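桌面清扫夹爪:我们在共享工坊里折腾的一个学期

课程项目报告,2021年10月24日提交

先交代一下我们在做什么。项目名字叫Drurow,是我起的,没什么含义,就是念着顺口。目标很小:做一个手持的两指夹爪,上面装一个相机,人拿着它去做桌面上的小活儿,把过程录下来,再拿这些录像去教机械臂做同样的动作。我们选的活儿是扫桌子,因为工坊里的桌子实在太脏了(木屑、纸团、胶带头,什么都有),练手的材料随便抓一把就够。

组里两个人,我和Catalina Lucero。我负责机械部分和大部分录制,她负责标定和训练脚本。场地用的是Bustos共享工坊,学生卡可以进,晚上也开着,打印机要排队。我们二月就开始画图了,中间改得乱七八糟,下面按我记得的顺序写。

一、夹爪本体

第一版手指是又细又长的那种,看着很优雅,一捏铲子柄就往外撇!画图的时候我只想着夹小方块,完全没考虑簸箕这种东西:柄是扁的,重心又远在前面,稍微一抬,整个盘就往下栽。后来把手指改成又厚又短的黑色块,面上削了斜角,内侧贴橙色的软垫。软垫试了好几种硬度,太软的夹着夹着会蠕动,太硬的又打滑,最后留下来的是Fellen的一款,剪成小片用双面胶粘上去。胶带用久了会起边,这个问题到交报告时还没解决,我每次录之前都用指甲压一压。

每根手指的斜面上贴了一张黑白的方形标记,用来算两指张开的距离。标记一开始是普通纸打的,被我的手汗弄糊了两次,Catalina非常不高兴,后来换成了哑光贴纸。换完以后识别稳了很多,在工坊那种灯光下也基本不丢。

全部零件打印下来用了294克料,包括打坏的那一副左手指(我忘了加支撑,责任在我)。

二、镜头和标定

镜头用的是广角,装在手后面,朝前看。广角的好处是手指、工具、桌面全都能进画面,坏处是边上弯得厉害,圆桌看起来像个鼓起来的烙饼。Catalina花了很长时间跟我争论要不要先把畸变校正掉再训练。她的意见是不校正,因为校正以后四周要裁掉一圈,而刷子和容器常常就放在那一圈里。我一开始不服,自己偷偷训了一个校正版的,结果它经常找不到放在桌边的刷子……好吧,听她的。

标定时还有一件蠢事。我们把标定板放在桌上拍了125张,回去一看,有一大半是同一个角度,因为我懒得换姿势。重拍!这次Catalina站在旁边盯着我。

三、任务怎么设计

扫桌子听着简单,拆开来其实挺啰嗦。我们定的流程是:夹住簸箕的柄,把它平放到纸团跟前,另一只手用刷子往里赶,然后把簸箕端起来,倒进旁边的容器。两只手就需要两个夹爪,所以同样的东西我又打了一套。

纸团用的是彩色手工纸,揉之前不要撕得太小,不然一碰就飞。颜色上没什么讲究,就是工坊抽屉里有什么拿什么。倒是松紧差别很大,揉得松的会被刷子压扁,卡在前沿底下推不动;揉得紧的滚得又太欢,有一次直接滚下桌子钻到电源箱后面去了,至今没找到。 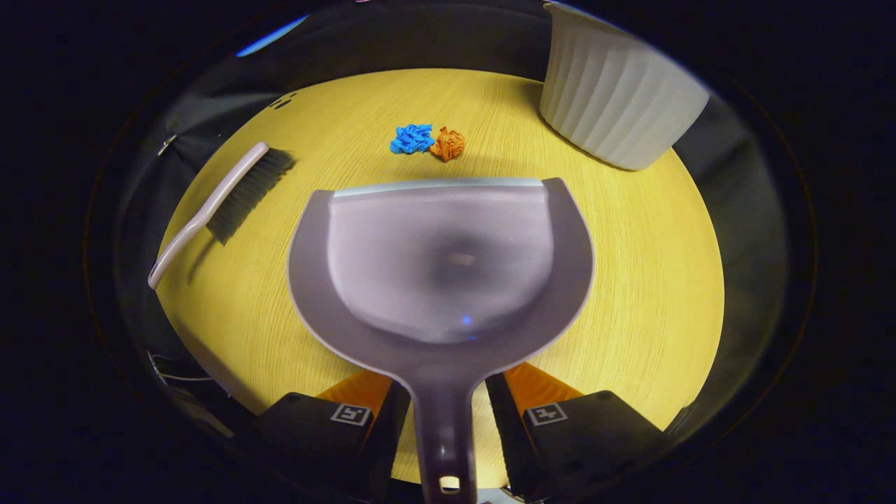 图1 夹爪夹着簸箕,前沿对着蓝、橙两个纸团,刷子还放在桌子左边。

簸箕的前沿是我们最头疼的地方。手稍微抬高一点,纸团就从底下溜过去;压得太低,前沿会顶着桌面一跳一跳的,录下来的轨迹全是毛刺。我后来摸索出来的手感是先让前沿贴住桌面,再把手腕往下放一点点,之后就别动了,让刷子那边去干活。这个东西很难写成步骤,我教Ivana Acuña的时候(她是隔壁组的,好心来帮我们录了几个晚上),讲了半天她也没懂,最后她自己推了十来次就会了,而且推得比我稳。

柄上夹的位置也有讲究。夹在柄的末端力臂太长,端起来会晃;我们后来统一夹在柄和盘连接的脖子那里,软垫正好从两边顶住。

四、录制

前前后后一共录了1,083段。原计划是2,000段,写开题的时候我大手一挥填的,完全没算过时间。真录起来一段本身不长,可是每段之间要把纸团摆回去、刷子换个位置、检查标记有没有脏,这些零碎加起来比录制还久。录到后面肩膀很酸,我们就改成一人录一轮、另一人摆东西,舒服多了。

剔掉的片段主要是这几种:
- 手挡住了标记,张开距离算不出来
- 纸团掉到地上
- 录的人中途说话笑场,手抖了(主要是我)
- 相机线被扯到,画面猛地一歪

相机线这个值得多说一句。我用的是Bovby的线,太硬,绕在手腕后面总会自己弹出来。后来用魔术贴绑在小臂上,好了不少,就是夏天捂得慌。

五、训练结果

训练在Catalina的台式机上跑,参数都写在附录里。机械臂放在工坊靠墙的那张台子上,夹爪用和手持版一样的手指,这样两边画面对得上。

刚开始的结果很难看,它会很坚定地把簸箕推到纸团旁边一掌远的地方,然后开始认真扫空气。我们查了两天,最后发现是时间戳没对齐,图像比位置晚了一小截。补上这个延迟以后,动作一下子像样了。现在的情况是,纸团在桌子中间时它大多能扫进去,靠近桌沿时就会犹豫,来回磨蹭。倒进容器那一步最不靠谱,有时候簸箕翻得太早,纸团掉在容器外面。我猜是这一步的录像太少,而且我倒的时候习惯很快地一甩,它学了个四不像。

六、如果再做一次

我会先花一个晚上只练手法,把两个人的动作统一了再录。我和Catalina握夹爪的习惯差得挺多,她慢,我急,混在一起训练出来的动作就有点神经质。另外想试试换一种会弹的软垫胶,还有把倒垃圾那一步单独录一批。打印文件和脚本都放在工坊的公共硬盘里,文件夹名就是Drurow,想用的同学自己拷。

谢谢Ivana,谢谢Bustos工坊让我们占了那么久的圆桌。

评论(3)

豆浆不加糖:时间戳那段看得我冷汗都下来了,我们组的数据到现在还没查过这个,今晚就去看。

Ivana Acuña:我推得比你稳这句话请加粗!另外钻到电源箱后面那个纸团我看见过,绿色的,够不着。

阿坤:请问软垫大概剪多厚?我夹勺子柄总是转,贴了两层还是转。

联系作者请在工坊留言板留言 | © 2021 Drurow项目组 | 返回顶部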